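Startseite Verein Aktuelles Protokolle Kontakt
Suchbegriff eingeben Suchen

Tierschutzverein Noltico e. V.
Protokoll der Vorstandssitzung, Juli
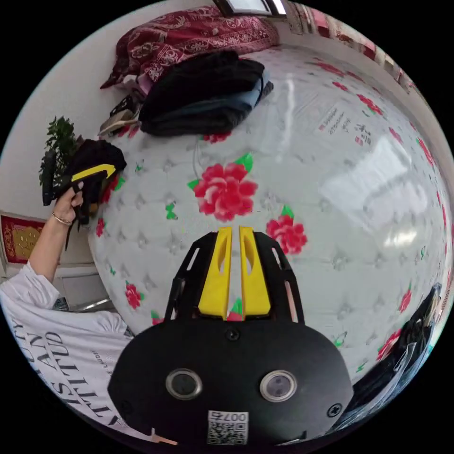
Beginn: 19:30 Uhr. Die Beschlussfähigkeit wurde festgestellt. Das Protokoll der letzten Sitzung wurde ohne Änderung genehmigt.

TOP 1 - Kastrationsprogramm Streunerkatzen
Die Praxis Lenis stellt dem Verein für das zweite Halbjahr 30 Termine zum vereinbarten Satz zur Verfügung. Vorrang haben die Kolonien am Hafen und an der alten Ziegelei. Fallen werden nur gegen Unterschrift ausgegeben und sind binnen drei Tagen gereinigt zurückzugeben. Zwei Fallen mit defektem Auslöser werden ausgesondert.

TOP 2 - Quarantäneraum
Der Kostenvoranschlag der Firma Hader für Abfluss und Bodenbeschichtung beläuft sich auf 2.000 Euro netto. Die Fliesenarbeiten sind darin nicht enthalten. Es wird ein Vergleichsangebot eingeholt. Bis zur Entscheidung bleibt die Belegung auf vier Boxen begrenzt.
Beschluss: vertagt.

TOP 3 - Mikrochip-Registrierung
Bei der Durchsicht der Bestandskartei fanden sich 9 Hunde ohne gültigen Eintrag des Halterwechsels. Die Halter werden schriftlich zur Nachmeldung aufgefordert. Künftig erfolgt die Ummeldung vor der Übergabe des Tieres; der Vermittlungsvertrag wird in Ziffer 5 entsprechend ergänzt.
Beschluss: einstimmig angenommen.

TOP 4 - Futterlager
Der Lieferant Bergeron hat die Mindestabnahme auf 300 kg angehoben. Das Lager fasst diese Menge nur, wenn das linke Regal geräumt wird. Trockenfutter ist weiterhin nach Haltbarkeitsdatum einzuräumen - angebrochene Säcke kommen in die verschließbaren Tonnen.
Beschluss: Bestellung freigegeben, eine Gegenstimme.

TOP 5 - Verschiedenes
Die Öffnungszeiten im August bleiben unverändert. Der Schlüssel zum Auslauf 2 fehlt weiterhin, das Schloss wird getauscht.

Ende: 21:10 Uhr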